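Porombridge Residential Office
Laundry and Utility Area Inspection - Checklist with Comments
Issued 28 June 2025

12 Shares | 3 Comments

This checklist is to be completed before a unit is handed to a new occupant. Mark each item Pass, Repair or Not Applicable. Comments are required for every item marked Repair.

1. Main water shutoff. Turns fully by hand. Tag attached.
Comment: Pass. Tag replaced.

2. Supply hoses. No bulges, cracks or rust at the fittings. Hoses older than 5 years are to be replaced.
Comment: Repair. Cold hose is past its date. Order Bodin braided hose, 90 inches.

3. Drain standpipe. Secured to wall, no staining at the trap.
Comment: Pass.

4. Floor drain. Cover in place, water present in trap.
Comment: Repair. Cover screw missing - hold for next visit.
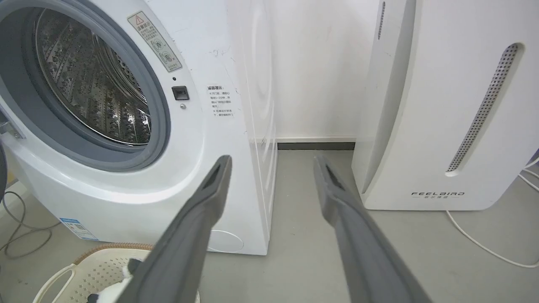 Front-loading washer with the door open, showing the drum and gray door seal.

5. Washer door seal. Check the folds for tears, coins and mildew. Leave the door ajar between uses where no small children live in the unit.
Comment: Pass.

6. Electrical outlet. Grounded, GFCI tested, no scorch marks.
Comment: Pass. Tripped and reset on first attempt.

7. Dryer vent. Duct is metal, clear of lint, outside flap moves freely.
Comment: Repair. Flap sticks. Clean and recheck within 9 days.

8. Pipe insulation on outside wall. Ultex sleeve continuous, joints taped.
Comment: Repair. 2 joints open behind the shelf. To be closed before November.

Items 2 and 7 must be cleared before keys are released. Items 4 and 8 may be carried forward with the approval of the Residential Office. Keep the completed form with the unit record.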